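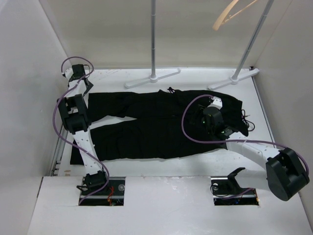 Threads > Small Shop Money > Folding Cell Budget

OK so I said I'd post the real numbers on the folding cell once I had them, and I finally sat down with the receipts and a big coffee. Long thread, sorry, mute me if you're here for the sewing stuff!

First thing. We're doing black pants. Only black pants. Vikas wanted to start with towels like every sensible person on earth, but pants are what we ship, so pants are what I'm budgeting for.

Two arms. I priced it with one first, trying to be cheap (you know me), and Irfan let me get all the way to the bottom of the spreadsheet before asking what was going to hold the legs still while the other end moved. So, two arms.

The arms were $1,702 each from Floltitent. I had a quote from Faslow that was lower, but the grippers were a separate line, and so were the cables, and so was the power supply. Read the whole quote, people. Then read the page after it.

Spares! I put zero in the first draft for spares. Shakuntala does our books and she sent it back with one word on it, which was "motors?" She was right. There's a spare elbow motor and a spare gripper in there now.

The enclosure is the bit I'm proudest of. White walls, white floor, openings in the front panel for the arm bases. We got a price of $1,754 for a ready-made one and I nearly choked. Ramesh cut ours for $242 in material and I paid him for the time on top – please pay your friends for their time.

White floor was my call, by the way. Black fabric on white, you can see every edge, even the skinny little gap between the legs. The floor picks up scuffs already, so I've added a line for replacing it. Call it a consumable, like needles.

Somebody asked about cable management. My budget for cable management is a bag of ties. The purple ones loop way out past the arms and I keep eyeing them. Sleeving goes on the list for May.

Things I forgot to budget for, in the order I found out: a second power strip, the feet for the poles, shipping on the feet for the poles, a stool that's the right height, lunch for Lakmal (he drove over to look at the wiring and stayed until 9 pm).

Software. Tamuso wants a yearly license per arm, and I'd priced it per cell. That one hurt. We're on the trial and I'm going to ask very nicely whether two arms in one box can count as one thing. Will report back.

Now the part Shakuntala cares about, which is payback. I don't have a number yet and I'm not going to make one up for you. Drawstrings and waistbands bunch up, legs land crooked, and until I know how many pairs we get through on a normal morning I'd be guessing. The cell in the spreadsheet is just yellow.

What I'd do differently: buy the arms last. I bought them first because they were exciting, and then they sat in boxes while I argued with myself over table height. The Pal guys offered to lend us one for a month and I said no thanks, we're ready. We were so not ready.

Next purchase is probably a proper light over the work area, or a second floor panel so we can swap them out. Can't do both this quarter. Vikas votes light, Ramesh votes panel (he'd be the one cutting it, so hmm).

If you're pricing one of these and want the spreadsheet, reply and I'll send it over. I have to take out the tab where I yelled at the shipping company first.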